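Trotside puts its snack box claims to the test, and is not yet convinced

TROTSIDE, March 17, 2018

Mixed snack boxes have been sold for years on the promise of a surprise in every packet. Trotside, which packs and posts them, has spent the winter asking whether the promise holds up, and is today publishing what it found. Some of it does the trade no favours, Trotside included.

The firm asked 31 households to take delivery of an ordinary box, tip out whatever they liked on the table, and then put all of it back. They were also asked to keep a short diary of what was eaten, what was left and what ended up in a drawer. The boxes were the standard size and went out at the standard price. Customers were not told which week theirs would come.

"We have printed the words 'carefully chosen' on our leaflets for as long as I have worked here," said Antonina Moroz of Trotside. "I wanted to know who was doing the choosing and how careful they were. I got a vague answer, so I asked for the trial."

The repacking part caused the most trouble. A box that has been filled by practised hands at a bench does not go back together easily on a dining table, and 22 of the households gave up before the lid would close. Bags with a lot of air in them were named again and again in the diaries. So were the small square packets, which slide under everything else and are found days later.

Trotside had expected complaints about taste. It received a few, mostly about heat. Far more people wrote about not knowing what they were holding. Several diaries mention packets with Chinese writing on the front and nothing the household could read on the back, and one family sorted their whole delivery by colour because they could find no better way to do it. The firm accepts that "part of the fun", its usual reply to such letters, is a poor answer for anyone who has to avoid nuts.

The trial also looked at how a box is first seen. Like most of its rivals, Trotside photographs its goods standing upright in neat rows, and Moroz says she has never met a customer whose table looked like that. A flowered cloth, an open box with a pink inside, a couple of things in yellow paper still in it and a heap of others in front comes much closer to the truth. 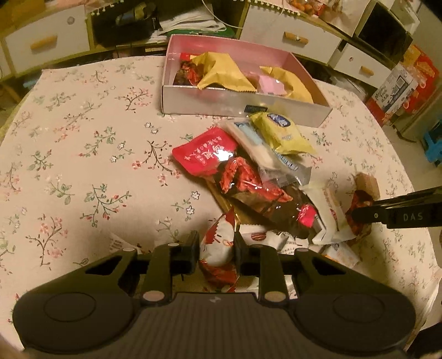

Bo-ram Kwak is not persuaded that a truer picture makes a better box. Her view, sent in after she read an early copy of these findings, is that a heap looks generous whatever is in it, and that firms have been getting away with heaps for years. She would like to see the weight of food printed on the outside, in figures large enough to read without glasses, and a line saying how much of the box is packaging. She added that she had eaten everything in hers except one bag of something red, which her brother took home.

Trotside agrees with the first request and will print the total weight of food on the lid of every box from November. It has not agreed to the second. Deok-su Moon, speaking for the packing room, said the figure would change with every delivery from suppliers and that he did not want to put his name to a number that was wrong by the time the van left. The firm will look at the matter again after the summer, and makes no promise.

Three other changes have been settled. Each box will carry a plain list of its contents in English, with common allergens marked beside each item. Spicy snacks will be packed together at one end, so that people who do not want them can lift them out in one go. The phrase "carefully chosen" will come off the leaflets until the firm can say what it means.

Trotside has also dropped its plan for a larger box of 70 packets. Diaries from the trial suggest that interest fades quickly after the first evening, and that roughly 7 packets in a standard box are never opened at all. A bigger box would probably mean a fuller drawer.

There will be no price cut. Moroz said customers would be right to ask why, and that the honest reply is that printing the lists costs money and the old price was already tight.

The full findings, with the diary extracts in the households' own words, can be had free of charge by writing to the Trotside office. Extracts have been shortened in places but the spelling has been left alone.

Press enquiries: Sang-wook Ok, Trotside press desk. Sample boxes are available to reporters on request and will be taken from the ordinary packing line.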